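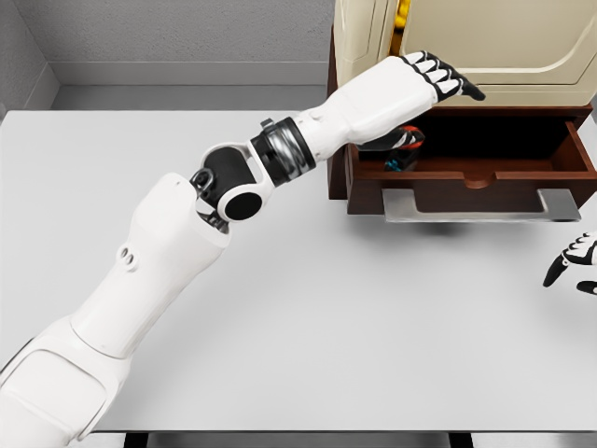 Chrysanthi Tzavaras writes that she followed the last edition of this section to the letter and ended up with a ceiling airer that came down beautifully and would not go back up. She is right, and the fault was ours: steps 7 and 8 were printed in the wrong order. They have been swapped, and we are grateful to her for being so polite about it.

4. Hanging the Skandholm ceiling airer

Read the whole section once before you pick up a drill. You won't, but we are obliged to ask.

What should be in the box

Two cast end frames (the Ikley pattern, with the curl at the top)
Four pine slats, each 1497 mm long
One single pulley and one double pulley
One wall cleat
One hank of cotton cord
A bag of screws
A second bag of screws, slightly different, for the cleat

If the slats are a different length you have been sent the short version and should ring us before sawing anything.

Finding the joists

1. Decide which way the airer will run. It is easiest when it crosses the joists at right angles, as both pulleys can then go straight into timber. If it runs parallel to them, it has to sit directly under one joist, whether or not that is where you wanted it.

2. Find two joists that suit. Knock on the ceiling, use a detector, or look for the nail lines if you have floorboards above. When you think you have found a joist, push a bradawl through the plaster to check. Expect to do this more than once. The holes fill easily and the airer hides most of them.

CAUTION: Do not hang the airer from plasterboard, with or without clever fixings. A load of wet towels is heavier than anyone expects, and it will choose teatime.

CAUTION: Check for cables and pipes before drilling, particularly near a light fitting.

Fixing the pulleys

3. Mark the two pulley positions. The distance between them should match the distance between the end frames once these are on the slats, give or take a finger's width.

4. Drill pilot holes and screw the pulleys up tight. The double pulley goes at the end nearest the cleat. If you get this the wrong way round you will find out at step 7.

5. Hang on each pulley in turn with a steady pull of the arm. A slight creak from the screw is acceptable. A slight creak from the ceiling is not.

Putting the rack together

6. Slide the slats through the end frames on the floor, leaving the same overhang at both ends. They are meant to be stiff. A rub of candle wax helps; the hammer does not. Leave the small locking screws until you have stood back and looked at it.

Note: If you want to oil the slats, do it now and let them dry fully, unless you would like striped shirts. Trurkura clear is what we use in the workshop. Leave it overnight.

Threading the cord

7. Cut the cord in two, one piece longer than the other. Pass the long piece up over the single pulley, along the ceiling and through one wheel of the double pulley. Pass the short piece through the other wheel. Let both tails hang down on the cleat side.

8. Tie the other ends to the frames with a bowline, or whatever knot you trust. Only now lift the rack. (In the old version you lifted the rack first. See above.)

9. Fix the cleat to the wall at shoulder height, out of reach of small children and anybody who likes to help.

10. Pull both tails together until the rack is up, level it by adjusting one of the knots, and wind the cord round the cleat in a figure of eight. Three turns will hold it.

Allow some 40 minutes from step 3 onwards. Steps 1 and 2 take as long as they take.

Afterwards

New cord stretches. The rack will hang crooked after the first few washes and need levelling again -- this is normal, and we have had 31 letters about it. Retie the knot on the low side. Replace the cord when it looks furry.

Customers upgrading from the old Xenos airer can keep their pulleys but should use our cleat, the Xenos one being fond of letting go.

Spare slats and cord are kept in stock. Write to Arnar Blöndal at the workshop, and say which length you have.

Section revised December 15, 2019.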